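OK so we got our folding machines at the Otholm laundry in March and I have been wanting to post about it ever since. Thread, because I can't shut up about this!

14 comments · 3 shares

Background: I've been on the folding side for 10 years. Sheets, towels, scrubs, then all the personal clothing from the care homes. By Friday my shoulders used to be done. I'd sit in the car for a bit before I could face driving.

2 comments

Now the flat stuff goes through the new Tavberg line. You feed a sheet in, it comes out square at the other end. There are 4 of us on a shift, same as before, and we trade places every 2 hours so no one is stuck feeding all day. That was our idea, and the managers said yes!!

9 comments · 1 share

What it can't do is clothes. Sweatshirts, robes, anything with a hood or a zipper. So that's us, still by hand, and I love that part. You get to slow down and do it right.

6 comments

Biggest change for me is the noise, weirdly. The old ironer roared. With the new one I can hear the radio and the people next to me. I know so much more about everybody's kids now.

11 comments

And the clothes may be next! Gusham (they do the sorting software) has a project going called Worku, all about teaching machines to handle soft things. Sleeves are the hard part. A sheet has four corners and a sweatshirt has opinions.

5 comments · 2 shares
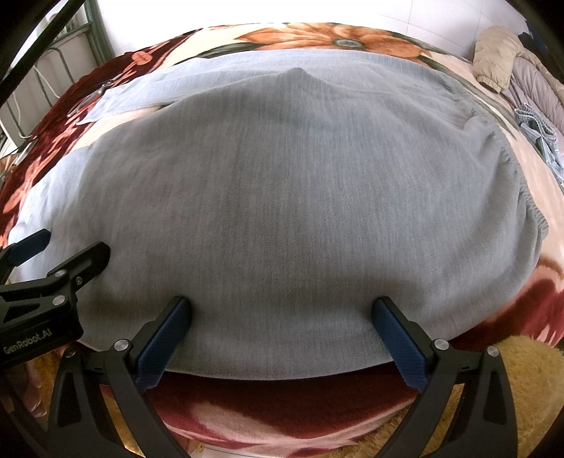 I asked if that means fewer of us. The answer I got was that there's a backlog of homes waiting for personal laundry and we can't take them on with the hands we have. I'm choosing to believe it, and I'll keep asking.

16 comments · 4 shares

Meanwhile I've signed up for the maintenance training. Belts, sensors, how to clear a jam without calling someone out. Me, with a toolbox! Ask me anything about feed rollers

8 comments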